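Lornarbridge's refill shop is moving

I've been buying dish soap by the scoop at Kovács for years, so I was pretty happy to hear the shop isn't closing after all - it's just moving two doors down in March! Owner Etelka Rácz told me the new place has room for 147 products (bath stuff, cleaners, even pet shampoo).

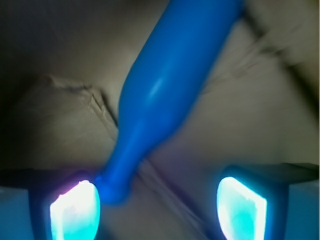

Can I still bring my own containers?
Any clean one with a lid is fine, and the shop will weigh it for you at the door.

The rent was the sticking point, and 517 people signed a letter to the landlord. I signed it too, in very bad handwriting. Levente Tóth is staying on at the register, and Saturday-style long hours are coming back all week - open till eight. I'm already saving up my jars.

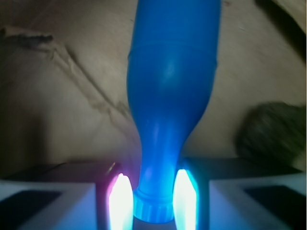 A blue plastic bottle with a ridged cap.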